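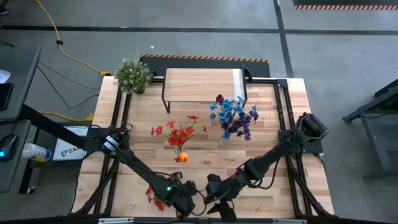

Chiến Trịnh wrote in to ask whether Beltemum is meant to be funny, having laughed all the way through the dinner and then felt awful on the tram home. Good question, and I've had so many others in the same vein that I've finally made a page of them. Spoilers are kept to the last two answers, so stop there if you haven't seen it.

So is it a comedy?

Kind of! I laughed plenty in the first half. The dinner goes for ages and every guest is ruder than the one before, and I'd happily watch a whole film of those people insulting the soup. After that it gets pretty grim. I'd call it a drama with a very good joke stuck in the middle, but my sister calls it a comedy and we've stopped discussing it.

Do I need to have seen Drikevholm first?

No. It's the same director and a couple of the same faces, and there's a line about a ferry that will make you grin if you know the earlier film, but you won't be lost without it. I'd see Drikevholm anyway, mostly for the colours. It's slower, and the ending is kinder.

How long is it really? The listing says two different things.

The cut I saw had an extra 9 minutes compared with the one that played at festivals, nearly all of it in the boatshed. If your cinema is showing the shorter one you're not missing much (sorry, boatshed fans). Mine started at 8 and I was home well before I wanted to be in bed, so don't let anyone tell you it's an epic.

Can I take my teenager?

Depends on the teenager. There's a fair bit of swearing, one fight that's nastier than I expected, and a lot of adults being unhappy in kitchens. Mine would be bored before she was shocked. There's no gore.

Are there subtitles?

Yes, for the grandmother's scenes, in pale yellow. They're easy enough to read except in the snow, where I had to guess at a couple of lines. I've since been told I guessed wrong.

Who did the music?

It's credited to Ornetti, just the one name. It's nearly all clarinet and I loved it. People keep asking me where to buy it and I don't know — if you find out, write to me and I'll put it up here.

Why did you only give it two and a half stars at first?

Because I was cross about the last act. I went again in April, in a much better mood, and put it up to three and a half. I know some of you think a rating should stay where it was put, but I'd rather change it than defend a number I don't believe in anymore.

What's going on with the letter? (Spoilers from here.)

My reading is that Lau wrote it himself. He's at the desk before the storm, he's got the blue ink on his cuff at breakfast, and he's the only one who never asks what's in it. A reader pointed out that the handwriting doesn't match the shopping list on the fridge, and fair enough, but I think that list is his wife's.

Does he get on the boat?

I think he does. The first time I was sure he'd stayed behind, and on the second go I caught his coat missing from the hook when the door swings open. It's 2 seconds at most, and easy to miss if you're already reaching for your bag.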